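Proyecto Pasach – Informe de avance, abril
Para: Fundación Farahani
De: Aušra Rozīte, coordinadora del almacén de Illwood

Estado general

Durante este periodo hemos clasificado 734 objetos domésticos donados, y 130 de ellos ya están entregados a las familias. El trabajo va un poco más lento de lo que escribí en el informe anterior. El motivo principal es el traslado desde el local de Sillitz, que nos ocupó unos 16 días.

Gastos

Hemos usado el 35 % de la partida de material. Con este dinero se compraron estanterías y etiquetas. El transporte lo pagamos todavía con el saldo del año pasado, como fue acordado.

Clasificación de objetos pequeños

Los objetos de baño y de cocina llegan casi siempre mezclados. Antes los poníamos directamente en cajas de cartón y después era difícil revisarlos. Ahora pasan primero por una cubeta grande de metal, sobre la mesa de madera – el fondo es plano y las piezas pequeñas se ven bien. Se revisan en grupos de pocas piezas, por ejemplo un vaso de plástico naranja, un recipiente azul vacío y una esponja de malla, también naranja.
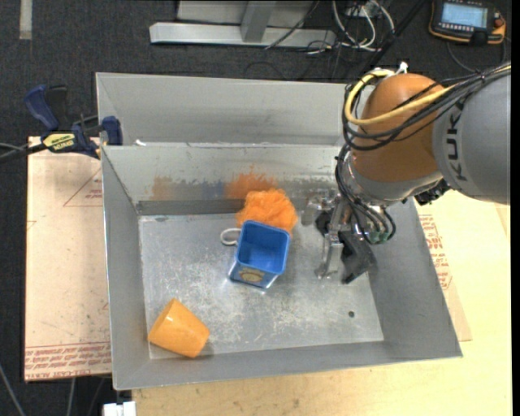 Próximos pasos

En el periodo siguiente queremos terminar la revisión de los textiles y abrir el almacén también el sábado por la mañana. Necesitamos su confirmación para pasar una parte del presupuesto de etiquetas a cajas con tapa. La lista detallada de entregas la envío aparte.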